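Soven Desk Power: notes and data card

Maintained by Homa Mazandarani. Corrections go to Itsuki Murakami.

What is inside

This folder is about one activity: handling a power strip on a table. The strip is white, with three light blue socket panels in a row and one light blue switch for each panel. The folder has 1875 short clips, and each clip has one line of text in the file notes.txt. We recorded them in May. 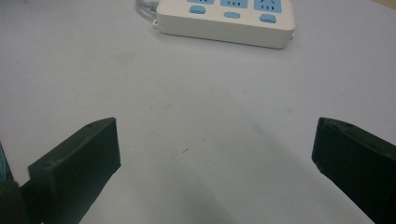
Please read the notes before you sort the clips by name. The first 60 clips use an older naming, where the word "bar" means the same thing as "strip". I did not rename them, so that old links continue to work.

Words we use for the strip

Panel: the blue part with the slots.
Switch: the small blue button that belongs to one panel.
Cable end: the side where the gray cable leaves the casing.
Free end: the opposite side.

Left and right are always from the point of view of the person at the table. If the strip is turned around, the cable end can be on the right, and then the notes say this in the first words.

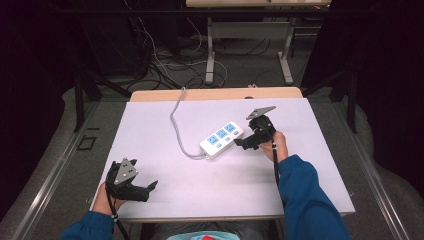 The work surface is a pale board which lies on a light wooden table. It covers almost all of the tabletop. We prefer it to the bare wood for a simple reason: the white casing has a soft shadow on it, and the wood grain was disturbing for our labels. The board has small marks from use. Do not label them as objects.

The cable is labeled only when it is on the board. The part that goes down behind the table is outside of the task.

Known problems

In 36 clips the label for the switch position is missing. Leave the field empty, please do not guess it.
Two labelers, Favivari group and Drosel group, did not agree about a strip that is slightly tilted. We kept the Drosel rule: tilted is a separate value, also when the angle is small.
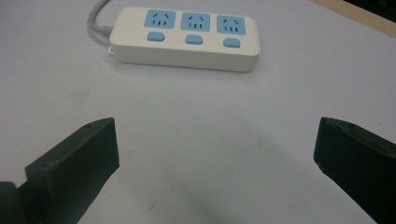 A panel counts as "empty" when no plug is in it. A plug that is only half inserted counts as "in use".

Changes

Version 2, Tuesday, August 16, 2022: spelling in notes.txt corrected, Mizuno table numbers removed, the word list above added.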